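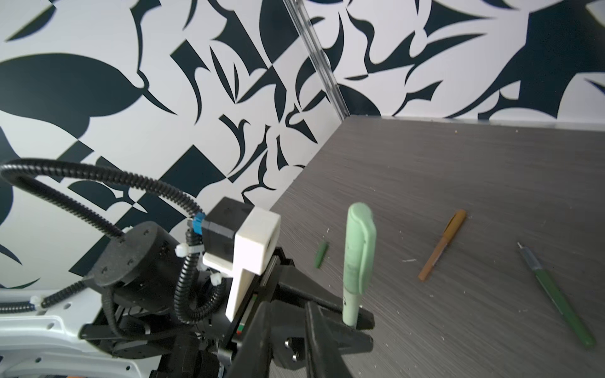

STOSTBRIDGE, 4/29/22 - The Stostbridge Handwriting Project today published the results of its two-year look at whether the tools people write with make any difference to how well they write. The short answer is that most of the claims printed on store displays could not be backed up. The project bought its supplies off the shelf, from plain ballpoints to a mint-green marker with a clip down the side of its cap, and asked adults in Stostbridge and nearby Bodia to use them for everyday jobs such as shopping lists, thank-you cards and notes for the babysitter.

In all, 106 people took part. They turned in more than 2,000 pages between them, and every page was read by people who did not know what it had been written with. The readers could not reliably tell a costly pen from a cheap one. They were no better at picking out the pages written by people who had been told their pen would improve their hand.

"We went in doubtful and we came out doubtful," said Bogdan Tănase, who runs the project. "If somebody wants to sell you better handwriting for the price of a nice dinner, ask them who checked. We asked. Mostly we got a brochure."

The project wrote to 20 sellers of pens, grips, slanted desks and practice books and asked for the evidence behind their advertising. Replies came from 2. One sent a set of customer comments. The other sent a study with no comparison group, in which people who practiced every day for a month got neater. The project has no quarrel with that finding, but the seller's product played no clear part in it.

Practice did matter in the Stostbridge results, though less than the project's own staff had hoped. People who copied out a page a day wrote more evenly by the end. Many of them slid back once the daily page stopped, and when the project checked again in January the gap between them and everyone else had become small. Tănase said he would not call it a lasting gain on numbers like these.

Fountain pens got their own section in the report, mainly on account of the mail the project receives about them. Owners tend to say that the pen slows them down and that slower writing is better writing. The first half of that held up for people new to the pens. The second half did not. Several new users wrote slower and messier, and a few asked for their ballpoints back. 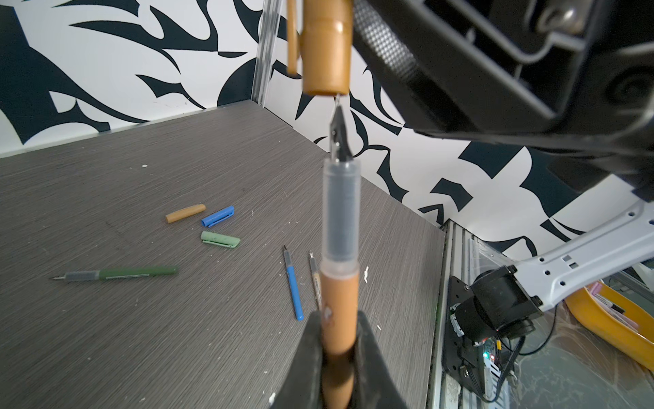 Tan-brown fountain pen with its matching cap.

The report also takes on the popular idea that notes made by hand are always remembered better than typed ones. The project did not test memory and says so. It does point out that the claim is often repeated with far more confidence than the research behind it allows, and it asks schools in the area to be careful before they buy anything on the strength of it.

"I like pens. I own too many," Tănase said. "That's a hobby - it isn't evidence."

Readers should be just as careful with this report. Everyone in it signed up by choice, nearly all were already interested in handwriting, and no children took part. A second round, run with the Costache Adult Learning Center, is being planned with people who say they don't care about the subject at all.

The full report, titled Etora, is free to read at the front desk of the Stostbridge Public Library. Copies of the scoring sheets can be requested there by anyone who would like to check the work.

Media contact: Bogdan Tănase, Stostbridge Handwriting Project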